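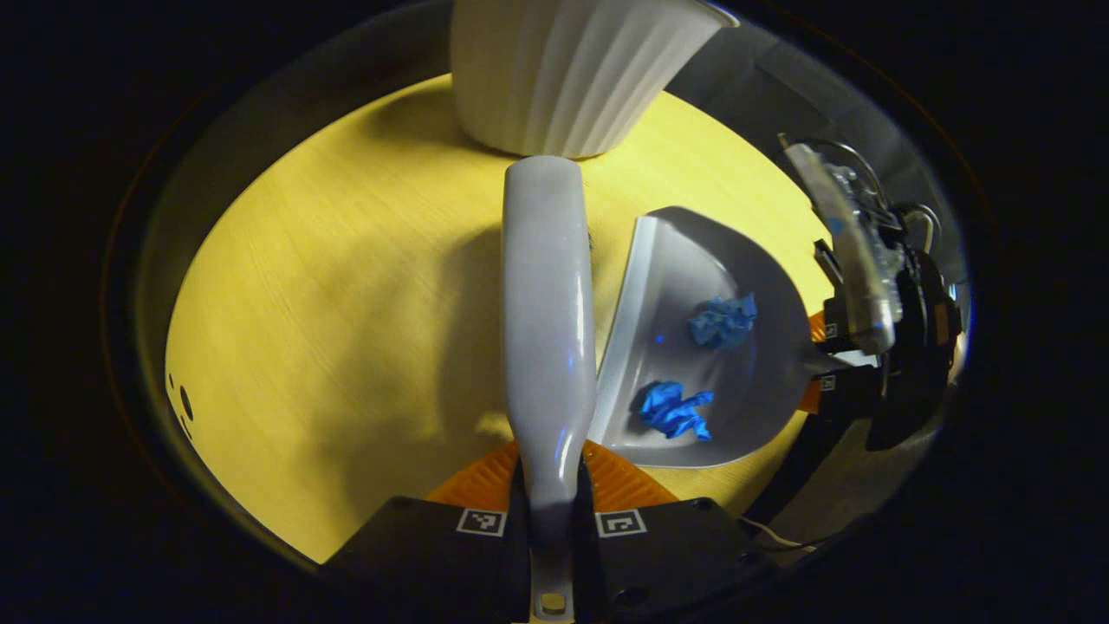
How do you keep small debris on a round table from going over the edge when you sweep it into a dustpan?
Set the pan on the tabletop, lip down, and push toward the middle of the table. A round edge never lines up with a straight lip, so catching debris at the rim leaves a gap on both sides.

Thread: Dustpan on the tabletop, or at the edge?
Cleaning & Tools – page 1

fluted_pine
Starting this because the pinned answer above gets quoted a lot and I disagree with part of it. My table is light wood, oil finish. A pan with a hard straight lip dragged over that surface will mark it sooner or later. I hold mine below the edge and accept the gap.

mk_sweeps
Depends on the lip. The Wouters pan has a rubber strip and I have had no marks in 7 months. The Kumadero pan is bare plastic, and I would keep that one on the floor. For paper scraps and tape you don't need lip contact at all. Pick them up and drop them in.

fluted_pine
Tape scraps, yes. Crumbs and sanding dust, no.

gratedbench
Two separate problems here.
1. Getting the debris into the pan.
2. Keeping it there while you carry the pan to the trash.
A wad of blue paper or tape in a flat, open pan stays put only while the pan is level. Tip the handle up and it slides toward the lip. On a fan-shaped scoop the widest part is also the exit, so there is nothing to stop it. Keep the handle slightly lower than the lip when you lift.

mk_sweeps
Agree on handle low. A longer handle makes that harder over a table because the end of it meets the wood first. Lift straight up, then tilt.

oak_and_lint
Has anyone compared lip thickness? I put a feeler gauge under two pans. The Grutora was fine along its full width. The Pruletti was bowed in the middle and let fine dust under.

gratedbench
A bowed lip can sometimes be corrected. Warm water, flat board, 400 g on top, leave it for 14 hours. Worked on one of mine, did nothing for the other.

fluted_pine
Or use a damp cloth for the dust and skip the pan. I still don't see why a floor tool goes on a table.

oak_and_lint
Buy a second pan and label it. Also move any pots first. Grit collects around the base, and dragging a ceramic pot over grit does more damage than a dustpan lip.

fluted_pine
Fair point on the pots. I lift mine. Not convinced on the lip.

mk_sweeps
Try the rubber strip on the underside of the table before you decide.

Thread views: 1,457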